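Support > Living Room > Lellell Sofa Guide > Section 4

Section 4: Settling In and Caring for Your Cover

By Signe Hallgrímsson, updated August

We use cookies to remember your region and language. Accept or manage settings. 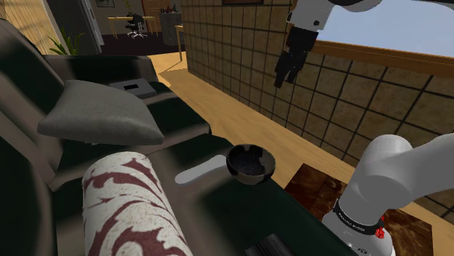 By now the feet are on, the back is locked in place, and you've most likely already had a good long sit, which we wholeheartedly encourage. A new Lellell feels firm for the first few weeks, and people do write to us worried about it. Please give it time! The foam needs ordinary use to loosen up, and it'll get there sooner if you don't all fight over the same corner.

4.1 First-week routine

1. Open a window and let the sofa air out for a day or two. The packing smell is harmless and fades on its own.
2. Move any loose cushions to a different seat every evening.
3. Press down on each seat with both palms, working from the back toward the front, to even out the filling.
4. After seven days, retighten the feet by hand. Leave the wrench in the drawer for this one.

Note: If you bought the Vadau extension, its feet are a little shorter and marked with a dot. Mixing them up gives you a gentle but maddening wobble (ask me how I know).

4.2 Cleaning the cover

1. Vacuum with the soft brush, going slowly along the seams where crumbs like to hide.
2. Mix 30 drops of Lakatos upholstery soap into a bowl of lukewarm water.
3. Dampen a white cloth, wring it out well, and try it on a hidden spot first, such as the underside of a seat.
4. Wipe in long, light strokes. Go over everything again with plain water.
5. Let the cover dry fully before anyone sits down, including the dog.

CAUTION: Never use bleach, acetone, or a steam cleaner. Heat above a warm hand can lift the finish, and the warranty doesn't cover that.

CAUTION: Keep the sofa at least a foot from radiators and stoves.

4.3 Moving the sofa

The three-seat model weighs 156 pounds, so please find a friend. Lift from the base rail and never from the backrest or arms, however handy they look. If you're going through a narrow door, take the feet off first and keep the bolts in a labeled bag, taped to the rail.

Note: Replacement feet and bolts are listed in Section 7.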